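4. Recording your first kitchen demos by remote control

I'm assuming you've finished section 3, so the hand controller is paired and the arm homes without complaining. If it doesn't, go back and fix that first. I tried skipping it in February and threw away a whole afternoon of recordings.

We'll use the fruit task, which ships with the simulated kitchen. You drive the arm, it picks up a piece of fruit and takes it over to the colander in the sink. Sounds easy, right? Give it ten minutes!

1. Open Ciltulura and load the kitchen sink layout. Wait for the counter textures to come in before you touch anything (on my old laptop this takes a while).

2. Set the controller scale to 2. Your hand moves a little and the arm moves twice as far, and it feels twitchy at first, but your wrist will thank you by the end of the session.

3. Squeeze the trigger halfway and let go. The gripper should follow you both ways. If it lags, close your browser tabs. Yes, really, that was Yasir Minhas's fix and it worked for me too.

4. Hit Record, then pause for 2 seconds before you move. The trimming script looks for that still bit at the start.

5. Bring the gripper down over the fruit, close it gently, and lift straight up before you go sideways. I like to clear the faucet by a good margin, and the soap dispenser too if you're coming from that side.

6. Lower into the colander, open up, back away, and press Stop.

Note: Keep your fumbles if you recovered from them. Farzana Virk trained one model on nothing but my tidy runs and it had no idea what to do when a grasp slipped.

Caution: Don't yank the controller to get out of a jam. Let go of the clutch button, move your hand somewhere comfortable, then press it again and carry on.

7. Repeat until you have 50 good demos, shuffling the fruit each time. That's enough for a first training run. I'd go for 200 before you judge the results, but do have a snack in between. 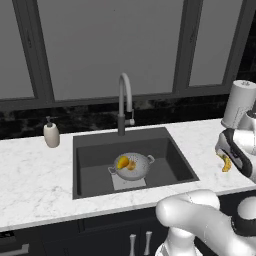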